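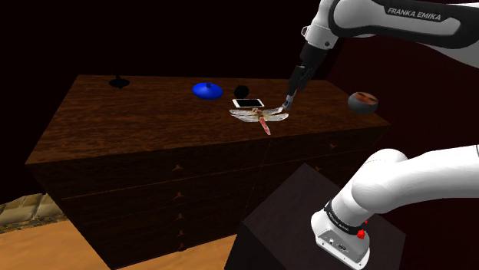

Wudesport Furniture Repair & Refinishing Club: Member Help Pages

White rings on an old dresser top, is the mayonnaise thing real?

Posted by drawerpull_13

I picked up a long dresser at an estate sale in Torenport for $200. The seller swore up and down it was solid walnut. I have my doubts, because the person selling it also swore the mirror was antique and it had a bar code on the back. Anyway, the top has three white rings from glasses or plant pots and one cloudy patch by the corner. Everybody I ask says to rub mayonnaise on it and leave it overnight. This sounds to me like something people repeat without having tried it. My neighbor says use a hair dryer. The hardware store in Hamel wants to sell me a whole stripping kit, which I figure they would. Has anyone here fixed one of these and looked at it again a month later? I don't want to strip it if I can avoid it.

hamel_shellac

White usually means moisture in the finish and black usually means it got down into the wood. Yours are white so you have a decent shot. Mayonnaise sometimes does something, but it's the oil doing it and you can skip the eggs and vinegar. Plain mineral oil or petroleum jelly, leave it on overnight, wipe it off in the morning. I've done it on two tables. One came out well. The other looked great until October and then the ring was back, so I suspect all I did was hide it.

The hair dryer is worth trying before that. Low setting, keep it moving, stop if the surface gets too hot to rest your hand on. I wouldn't go past 12 minutes on one spot.

Before you do any of it, find out what the finish is. Dab denatured alcohol on a cotton swab somewhere that won't show, like the back edge of the top. If it goes sticky, it's probably shellac. If nothing happens, try lacquer thinner the same way, with a window open. Sticky then means probably lacquer. Nothing from either one and you're likely looking at varnish or poly.

As for walnut, pull out a drawer and look at the underside of the top and along the edges. If the grain on the face doesn't carry over the end, it's veneer. Plenty of good furniture is veneer, but go easy with sandpaper.

oldglue1334

just sand it and put Wasteck oil on. did mine on a Saturday, done by lunch. people overthink this

hamel_shellac

Please don't sand it until you've checked for veneer. And oil over an old film finish mostly sits there and stays gummy.

drawerpull_13

Checked. Veneer, so much for solid walnut. Alcohol made it tacky. The dryer took two rings down to almost nothing and did zero to the cloudy patch. I'll try the mineral oil next, but I'm not calling it fixed until it's been through a winter.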